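Section 3: Daily use of the stacked laundry unit in a bedroom

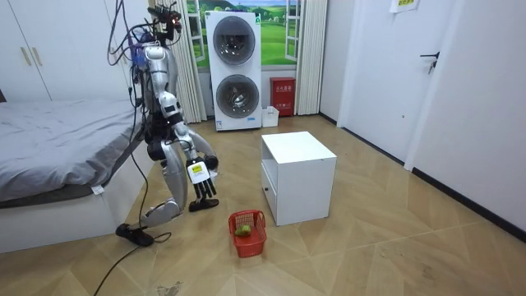
3.1 Before you start

This section covers washing and drying small loads with a stacked unit that shares a room with a bed and a wardrobe. Installation, leveling and hose connections are in Section 2. If the unit has been moved since it was last used, go back to Section 2 and check the feet and the hoses before you run anything.

Read the label on each item. Plumport bedding sold with the furnished rooms can be washed at the normal setting, but the mattress cover needs the gentle cycle and must not go in the dryer.

Note: Confirm which drum on your unit washes and which one dries. The order depends on the model. The first page of your handover sheet gives it.

3.2 Clearing the floor

1. Pick up shoes, bags and anything else lying between the bed and the unit.
2. Move cables away from the place where you will stand to load.
3. Open each round door all the way and check that it does not touch the bed, the wardrobe doors or the window covering.
4. Wipe up any water on the wooden floor. Use a dry cloth, and do not leave wet laundry on the boards.

CAUTION: Do not push the bed against the unit to gain space. The unit vibrates during the spin and will mark the frame.

3.3 Stripping the bed

1. Take off pillowcases first and turn them inside out.
2. Loosen the sheet at the corners. Start at the corner nearest the wall and work toward you.
3. Shake the sheet over the mattress so that socks, pens and coins drop out there and not in the drum.
4. Leave the mattress uncovered while the wash runs. An hour of air is enough on most days.

Do not cut off tags sewn to the mattress. The warranty is void without them.

3.4 Washing

1. Load the sheet loosely, one fold at a time. A sheet that goes in as a ball comes out as a ball, still dirty in the middle.
2. Add pillowcases and small items around it. Stop when the drum is three-quarters full.
3. Measure the detergent. For a single set of bedding use 2 caps of Zimby liquid, or the amount on the bottle if you use another product.
4. Close the door and press until it clicks.
5. Choose the cycle and press Start.

If the door does not lock, look for fabric caught in the seal. Error code 1011 means the lock tried to close and could not. Open the door, clear the seal and start again. If the code comes back after 3 tries, switch the unit off at the wall and report it.

CAUTION: The door glass can get hot during a long cycle. Keep children and pets away from it.

3.5 Drying

1. Clean the lint filter — every load, even a small one.
2. Separate the sheet from the pillowcases before you put them in. They wrap around each other in the wash.
3. Choose the medium setting for cotton and low for anything with elastic.
4. Take the load out as soon as the drum stops. Bedding left in the drum creases badly.

Open the bedroom door during drying. Where the window can be opened, open it a little. If the window has a printed cover, keep the cover dry and check behind it for condensation once a week from December on.

3.6 Putting things back

1. Make up the bed with the dry sheet or a clean spare.
2. Fold spare bedding on the mattress, then put it in the wardrobe. Use the handles to close the doors, as hands on the white panels leave marks.
3. Leave the washer door ajar so that the seal can dry.
4. Switch off the unit at the wall if you will be away overnight.

Note: Do not store folded laundry on top of the upper drum housing. It slides off during the spin and ends up behind the unit, where it cannot be reached without moving everything.

3.7 Who to contact

Faults and leaks: Pankaj Pandey, Plumport maintenance desk.
Replacement bedding and wardrobe parts: Xinyi Cao, Plumport supplies.

Section revised February 19, 2024.

Related items
Section 2: Installing and leveling the unit
Section 4: Monthly cleaning of seals and filters
Bisht wardrobe: adjusting the hinges
Stevel bed frame: assembly and care
Laundry error codes, full list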